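El aficionado que viaja también juega

En el fútbol modesto se habla mucho de presupuestos y poco de kilómetros. Este mes de agosto el Huenchumán abrió la temporada en el campo del Erkberg, a unas 4 horas de autobús, y en la grada visitante había 200 personas. Perdieron por un gol en el descuento y se volvieron de madrugada. El lunes del club, si se puede llamar así, consistió en un comunicado que agradecía al patrocinador su apoyo y no decía una palabra de los que viajaron.

Me parece un error, y no solo de modales. Un equipo de esta categoría vive de la taquilla, del bar y de las cuotas. El socio que se paga un desplazamiento es el mismo que renueva en verano sin preguntar por los fichajes. Si se cansa, no hay campaña de abonos que lo sustituya.

Pilar Lagos lleva años organizando los viajes de la peña. Me contó que el precio de la entrada visitante ha subido otra vez y que en varios campos la venden solo por internet, con gastos de gestión aparte. A los mayores se las compra ella con su tarjeta y luego va cobrando en el autobús, en efectivo. El club no le ha ofrecido nunca una mesa en la oficina para hacer ese trabajo.

También está el horario. Un partido a las nueve de la noche, lejos de casa, obliga a elegir entre volver dormido al trabajo o pagar una cama. Los que se quedan buscan lo más barato, una litera y poco más.
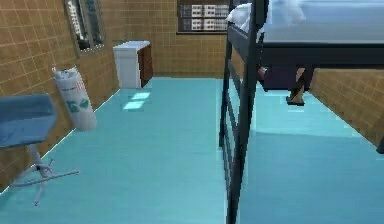
Litera de metal negro en una habitación de paredes alicatadas.

La liga podría arreglar una parte sin gastar dinero. Bastaría con que los desplazamientos largos se jugaran por la tarde, antes de las seis, y con que el horario se publicara con un mes de margen. Hoy se confirma con diez días, a veces menos. Belmiro Barros, que entrena al Turico, lo ha pedido varias veces en sala de prensa y la respuesta ha sido siempre que se estudiará. Sus jugadores tampoco descansan, y algunos entran a trabajar a las siete.

Otra parte corresponde a los clubes. El Turico mete 3.000 personas en un buen día y reserva a los visitantes un córner sin techo, con un solo acceso. Ya sé que la normativa exige separar aficiones. No exige que haya que dar la vuelta entera al estadio para ir al baño.
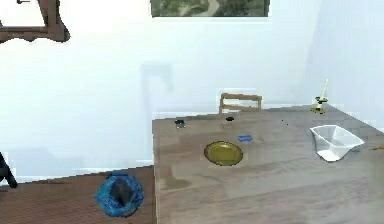
Hay quien dice que el aficionado visitante es un gasto: más seguridad, más limpieza, una puerta más abierta. Gisela Lucero, directiva del Erkberg, me lo explicó así y no le falta razón en las cuentas del día. Pero esas cuentas dejan fuera lo que se consume en los bares del barrio, y dejan fuera el partido mismo. Un estadio con una sola voz es más aburrido - también para los de casa.

Propongo algo modesto. Un precio máximo para la entrada visitante, igual en todos los campos, y que cada club pague un autobús por vuelta a sus socios. No es una fortuna. El Huenchumán gasta más en la presentación de la camiseta.

En el próximo viaje Pilar ya tiene el autobús lleno y lista de espera. El comunicado del club sobre ese partido, de momento, solo informa de la hora.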